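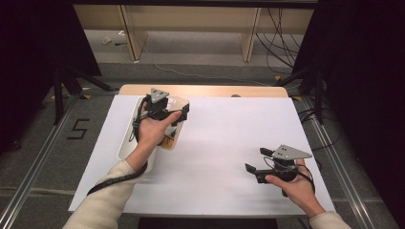 Flundthorpe Craft Club, members' list

Hi Mehrangiz and all,

Mehrangiz Kazemi wrote:
> Do we still want the white board on the wooden table in August, or should I bring my old cloth?

Oh, the board, please! I do love your cloth, but small pieces get lost in the pattern, and the board covers nearly the whole table anyway. I'll bring 2 more of those white plastic trays (they're so handy for odds and ends) and a cake.

Warmly,
Mitra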